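Search this notebook Enter keywords Go

Open day, Sunday. Notes written up the same evening with my feet on a chair

Well, we got through it, and I enjoyed it far more than I expected to. Gunvor Solberg had the doors open at ten and there were people on the stairs already, most of them families who had come over from the Sedilmont market, plus a whole row of retired machinists from Gunnlaugsson who wanted to see the arm and were very polite about not saying what they thought of the table. I'd promised Gunvor I would write everything down while it was fresh, so forgive the rambling.

We ran the Flanarar demo in 18 short sessions, with a reset of the table in between. The idea was the same as in January: visitors pick something from the tabletop, say where it ought to go, and the arm has a try. We kept to household things this time, and I'm so glad we did, because people have opinions about sponges and bowls that they simply do not have about machined test blocks! Gunvor did the talking and I minded the laptop and the stop button.

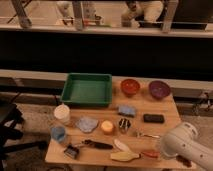
How long should one session run on an open day?
Long enough for two or three picks and a little conversation, which for us came to less time than we'd printed on the sign. Next year I'd schedule short slots and leave a proper gap after each one, so the person at the laptop can get a drink of water.

The most popular request by a mile was "put it in the tray." Second was anything into the purple bowl, and I have no theory about that at all except that one child asked for it very loudly early on and the rest of the line took it up. The cloth gave us the most trouble (as it did in the rehearsal on Friday night, when I stayed far too late fiddling with the approach height). A gripper coming straight down wants something to close on, and a cloth lying flat doesn't offer much. I pinched a fold into it for one session and felt like a cheat, then told the visitors what I'd done, and they were delighted and wanted to do the pinching themselves.

I want to get one thing down for whoever runs this after me. The grasp log has 2,924 entries in it now, counting rehearsals, and I have not sorted the visitor sessions from ours yet. Please don't quote a success rate from it to anyone at Cunach until I have! I'll do it during the week, with tea.

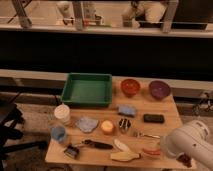
My layout plan needs a rethink before we take this on the road. I drew it up so that the tall things would be on one side and the flat things spread across the front, thinking only about what would be easy to reach, and I never once thought about what a visitor standing at the side would be able to follow. The big white joint comes in over the right front corner, and with the gripper tucked down under it and the little red and white thing lying right there beside it, a person on that side can't see much of the fingers at all. Gunvor suggests we shift the small pieces toward the middle and let the bowls stay at the back where they are. I think she's right, though the middle is already a busy place. We might just put fewer things out. I say that every time and then I bring another box from home.

The gentlemen from Gunnlaugsson stayed for nearly 42 minutes and asked the best questions of the day, mostly about what happens when the arm is told to do something silly. One of them wanted to know if it gets tired. He meant drift in the joints over a long day, once we'd understood each other, and I had to say I'd never measured it between morning and closing. It's on my list now.

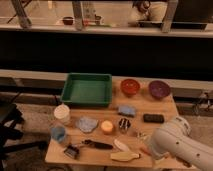

Flanarar demo table, open day, arm over the right front.

To do: sort the log, redraw the layout, morning-and-closing joint check, new sign with the shorter slots, return the folding stools to Cunach (26 of them, and they pinch).

3 comments

tallbench: Lovely write-up. My daughter is still telling everyone she drove the robot. Will you do the cloth again next year?

G. Solberg: Yes to the cloth! And I've started on the sign, so leave that one to me.

oldlathe: Thanks for having us up. If you do that joint check I'd like to see the numbers, good or bad.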